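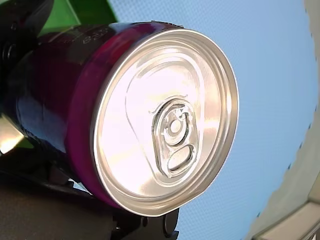
# Can handling, two-arm cell: working rules with pictures

Revision 3, 2023-01-29. Maintained by Kristine Ocampo. Replaces the July sheet, which covered only single-arm pick and place.

This gallery page goes with the written procedure for the Edlow bench. It covers handling of sealed beverage cans with multi-fingered grippers, one arm or two, over a padded work surface. Where this page and the written procedure disagree, the written procedure applies until Sérgio Teixeira has signed the correction.

## Grip and contact

Fingers close on the cylindrical body. The pull tab and the scored part of the lid are no-contact areas for any fingertip or bracket. Contact with the outer rim is allowed during transfer but is logged as "rim" in the run sheet.

A can may be carried at any tilt as long as it is sealed. An opened can is never used in this cell, including one that has been emptied and rinsed, because the wall stiffness changes and the grip force table no longer holds.

Grip force is set from the table and not by feel. If a can shows a dent deeper than a fingernail can catch on, retire it and write the dent location on the sheet (upper, middle or lower third). Retired cans go to Beatriz Baptista for the wear record and do not return to the bench.

Glossy cans reflect the overhead lights strongly. Check exposure on the lid with the can held in the working position before the first run. A lid that reads as a flat white area is acceptable for grasp checks. It is not acceptable for any task scored on tab orientation.

## Tray work

The tray is placed flat on the mat within reach of both arms. Lower the can past the tray wall before releasing it. Release from above the wall height counts as a drop, even if the can lands upright.

If a can is already standing in the tray, the approach path for the next one comes from the open side. The carried can should not pass over the lid of the standing one. Light contact between two cans is recorded and the run continues. If the standing can tips, the run is void. 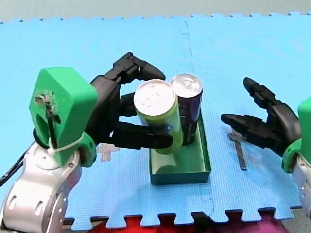
The arm that is not carrying keeps its gripper open and clear of the tray until the carrying arm has released and backed off. Two grippers inside the tray outline at the same time is a stop condition. Vasco Esteves asked for this to be enforced in software, and it now is on the Modine controller profile. On the Barros profile it is still the operator's job.

Fingers may hover over the mat but should not press into it. Foam hides a collision that a hard table would make obvious, so a finger that touches down has to be checked for joint offset before the next run.

## Mat and wrist checks

Mat seams are pressed flat at the start of a session. A raised seam shifts the tray when an arm brushes it, and the shift is usually too small to notice on the monitor.

Printed wrist housings are inspected for cracks at the screw holes and around the openings. Interval: every 695 cycles, or after any stop caused by contact. A housing is replaced at 2,000 cycles regardless of condition. The longest run on one housing so far is 1,230 cycles, ended by a hairline crack next to a fastener.

Check cables with the arm at full reach and again with it folded. A cable tie at the wrist must hold the cable without pinching it. Cut the tail of the tie short and turn it away from the fingers.

## Stopping and restarting

1. Stop both arms, including when only one is at fault.
2. Support the can by hand before opening the gripper.
3. Note the position of the can, the tray and both grippers.
4. Clear the fault, then home the arms one at a time.
5. Restart at reduced speed for the first full cycle.

A run interrupted between grasp and release is not resumed. Start it over with a new run number.

## Open points

- Tray wall height is not fixed in the procedure. Kvido Holub is drafting a limit.
- The Brirnby finger pads have not been tested on cans with condensation. Use room-temperature cans only until they have.
- The term "upright" needs a tolerance in degrees. For now the operator decides and initials the sheet.

Corrections to Kristine Ocampo, with the run number if there is one.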